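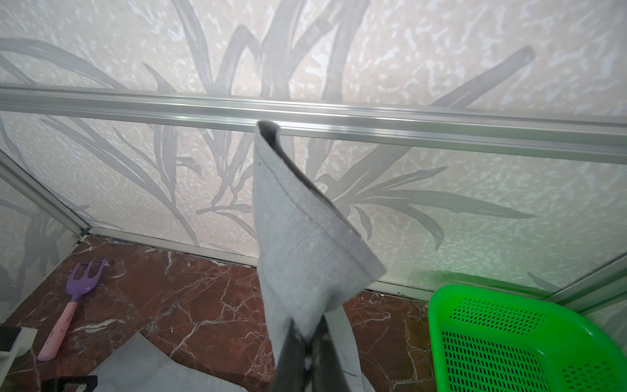

Chapter 4

Collecting Demonstrations

4.1 Where the examples come from

The previous chapter treated the training set as given. A policy was fitted to pairs of observations and actions, and the only questions asked were about the fit. This chapter takes up the earlier question of how the pairs are obtained. For tasks such as stacking rigid blocks, the question is often settled quickly by a simulator. For cloth, cable, bags and food it is usually settled by a person moving a robot by hand or by remote control while the machine records what its sensors report and what its joints do.

A recording of one attempt at one task, from a defined start to a defined stop, is called an episode. An episode in which a person supplies the actions is called a demonstration. The two words are used loosely in the research literature. In this book every demonstration is an episode, but an episode may also be produced by a trained policy running alone, and Section 4.7 deals with the case in which control passes between the two.

The running case for the chapter is the Conddale cloth set, gathered by a small group under Mairéad Kinsella. The set contains 2261 episodes. The tasks involve picking up a piece of cloth and either hanging it, folding it, or placing it in a container. The episodes were gathered in rooms that had not been built as laboratories, and the consequences of that choice appear in most of the sections that follow.

4.2 The contents of an episode

An episode holds at least three streams. The first is the image stream, from one or more cameras. The second is the state of the robot: joint angles, gripper opening, and sometimes the force at the fingers. The third is the action stream, meaning the commands sent to the robot at each time step. A short text instruction is commonly stored with the three streams, along with a record of which operator was at the controls.

The streams do not arrive together. A camera frame may reach the recording computer several time steps after the light that formed it, while joint readings arrive almost at once. If each item is stamped on arrival, the policy will be trained to act on a picture of the past paired with an arm position from the present. During slow motion the error is small. During a lift, when cloth swings and settles, it can be large enough to teach the wrong moment for closing or opening the fingers. Stamps should be applied at the sensor where the hardware allows it. Where it does not, the delay should be measured once for each camera and subtracted before the episode is stored.

State and action are easily confused when stored in the same units. A commanded gripper width of zero and a measured width of zero mean different things. With cloth between the fingers, the command may read fully closed while the measured value stays slightly above it, and the gap between the two is one of the few signals that a grasp has been made on thin material. Both values should be kept.

4.3 Placing the camera

A camera at the wrist sees the fingers and whatever is near them. Its view moves with the hand, so the position of the object relative to the fingers can be read from the image without knowing where the robot stands. The opening figure of this chapter is a view of this type. The fingers hold the lower end of a piece of gray cloth, and the cloth rises above them in a twisted fold toward an aluminum rail.

Two properties of such a view matter for training. The first is that the object can hide much of what lies behind it. Once cloth has been raised between the camera and the place where it is to go, part of the goal region is covered, and the policy must act on what remains visible or on what it saw earlier. A policy with no memory of past frames has only the former.

The second property is that the surroundings are always changing. A fixed camera delivers nearly the same background in every frame, and a network can learn to ignore it with little effort. A wrist camera delivers floor, wall and furniture at every angle. In the opening figure the cloth is seen against frosted glass printed with long gray leaves, and the cloth is itself gray. Brightness alone would be a poor guide to the edge of the fabric there. The stitched seam and the hem give better evidence, as does the difference in surface between matte cloth and speckled glass.

Some groups respond by hanging a plain sheet behind the work. The resulting policy performs well in front of a plain sheet. The Conddale group left walls and floors as they were, and instead required that each task be recorded in more than one room.

4.4 Variation and its cost

A demonstration set should vary in those respects in which the deployed task will vary. The statement is simple, and applying it takes planning. Left alone, an operator will place the cloth in much the same spot each time, approach it from the same side, and grasp it at the corner that worked before. After a few hundred episodes the set is large and narrow.

Variation can be assigned in advance. A collection plan lists the factors to be changed (start position of the cloth, its folded or crumpled state, the objects lying nearby, the lighting) and gives the operator a drawn value for each at the start of an episode. In the Conddale work the plan was printed as a sheet and worked through in order. Operators were told not to skip lines that looked difficult. Lines that could not be carried out, for instance where the arm could not reach the assigned position, were marked and kept on the sheet, so that the gap in coverage was known.

Nearby objects deserve separate mention. Objects unrelated to the task are called distractors. They should be present in some episodes and absent in others, and their identity should change. If a green basket is always beside the cloth when the instruction says to hang it, the network may come to use the basket as a cue for hanging. This failure is hard to find in testing if the test scenes are laid out by the same people with the same habits.

The cost of variation is time between episodes. Kinsella's group found that resetting the cloth and its surroundings took longer than the demonstration itself for most tasks. Any estimate of collection time that counts only the recorded seconds will be too low.

4.5 Operators

Operators differ in speed, in smoothness, and in strategy. Differences in speed can be partly removed by resampling. Differences in strategy cannot. If one operator always grasps a towel by the hem and another by the center, a policy that averages the two may reach for a point between them, where neither would have succeeded. Chapter 6 describes policy classes that represent several distinct choices without averaging. At the collection stage the remedy is to record who made each episode, so that the strategies can later be separated.

Training of new operators was handled at Conddale by Anneli Hirvonen. Each new operator completed a practice block whose episodes were recorded and then excluded from the released set. Practice ended when the operator could complete the assigned task without pausing to look at the controls. Pauses are a particular concern. A policy that has been shown many still frames in the middle of a task may learn to stand still, and once it has stopped, the next frame resembles the last and gives it no reason to resume.

4.6 Marking and rejecting episodes

Each episode requires a label stating whether the task was completed. The label should follow a written rule that can be applied by someone who was not in the room. "Cloth is hung" is not such a rule. "Cloth stays on the rail, with no part touching the floor, for two seconds after the fingers open" is closer. The rule must also refer to what the cameras can show. If the wrist camera turns away from the rail before the two seconds have passed, the rule cannot be checked from that stream, and either a second camera or a change of procedure is needed.

Of the 2261 Conddale episodes, 566 were given to a second person for marking. The two marks disagreed on 97 of them. Most disagreements concerned cloth that was held by the rail but had slipped to one side, a case the first version of the rule did not mention. The rule was rewritten in January and the affected episodes were marked again.

Failed episodes should be labeled and kept. They are of little use for direct imitation, but they are needed for training a success detector and for the offline methods of Chapter 8. Episodes with recording faults are a separate category. A lost camera stream or a clock error makes an episode unusable whatever the outcome of the task, and such episodes should be removed before any count is reported.

4.7 Corrections during policy execution

Demonstrations made by skilled operators contain few mistakes, and so few examples of recovery from mistakes. A policy trained on them will at some point drift into a state that no operator visited. The usual treatment is to run the trained policy, let a person take over when it begins to fail, and add the corrected portion to the training set. Every time step must then carry a flag showing whether the person or the policy was in control. Without the flag, the failing motion just before the takeover is learned along with its correction.

The exact moment of takeover is itself a matter of judgment. Operators who intervene early produce short, mild corrections. Those who wait produce longer ones from worse states. Both are useful, and the choice should be stated in the collection plan. Section 4.8 begins with the form of that plan and works through the one used for the rail-hanging task.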